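About Korkia

Korkia is a small company that builds and tests two-armed robot stations for handling clothes. Our customers are rental laundries, uniform suppliers and repair shops. They send us the garments they have trouble with, and we work out whether a pair of arms can pick them up, spread them and pass them on without damage. If the answer is no, we say so in writing and send the garments back.

The company was started by Wenceslao Iturra, who had spent years repairing folding machines in hotel laundries. He still runs the test floor. Our office, workshop and test floor are on Saavedra Street, all on one level, with the loading door at the back.

How we work

A garment type stays with us for 3000 handling cycles before we report on it. Every stop is logged by the person on shift, with the cause if it is known and the word "unknown" if it isn't. Customers get the full log with the report. Some of them have told us it is more than they want to read, but we send it anyway.

The Grindamby stop

People who find us have often heard about the Grindamby job first, so we keep an account of it on this page.

Grindamby was a work trousers trial for a uniform supplier. The station was to take hold of a pair at both ends, pull until the legs were straight, and lay them down. On 27th January the left arm lost track of its grip during a pull. The fingers were still closed on the waistband, but the controller read them as open and gave the arm permission to move away at full speed. The right arm held its position, as it was supposed to. The trousers tore along the inside seam, and the left wrist was bent far enough to crack its bracket. An operator, reaching in to clear a fold, had one hand over the table at the time. The operator was not hurt. The stop button was pressed and both arms halted.

We shut down all testing for 32 days. The direct cause was a worn finger position cable that dropped its signal when the wrist was turned. The larger fault was ours. The controller treated a missing signal as an open gripper, and we had allowed people to reach over the table with the arms powered.

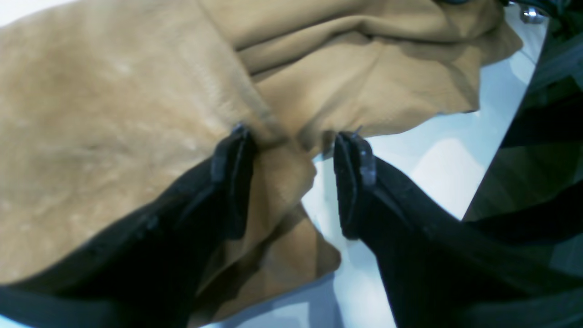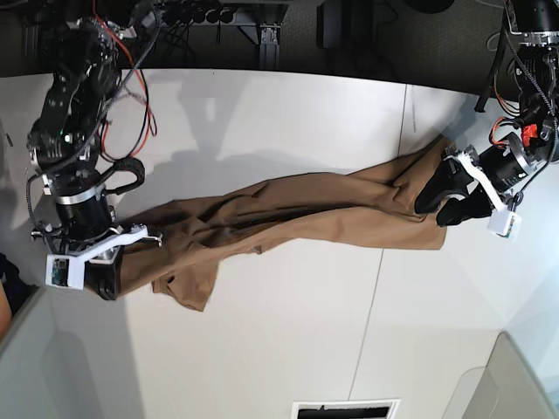 Trouser handling at our station: the grip up close, and both arms on one pair.

What we changed

A missing finger signal now counts as a fault and stops both arms. It used to stop neither.

Pull force is limited separately on each arm, and the limit is set by garment type. If one arm meets more resistance than the limit allows, both stop and hold. They do not let go on their own, and an operator has to release them.

Reaching over the table with the arms powered is no longer allowed. Folds that need clearing by hand are cleared with the power off. This has made our trials slower, and we quote longer times than we used to.

Wrist cables are replaced on a schedule, whether or not they show wear. Removed cables are tagged and kept until the trial report has gone out.

Testing of trousers started again in August, under the project name Idero. We had run only towels and flat sheets in the months before that. Idero uses the new controller settings and the same finger design as Grindamby.

Reporting a problem

If you have one of our stations and it stops without a clear reason, leave the power off and call the workshop before you restart it. Please do not clear the fault log. If a garment is still held in the fingers, leave it there until you have spoken to us. Calls about faults go to whoever is on the test floor, and they are answered before sales calls.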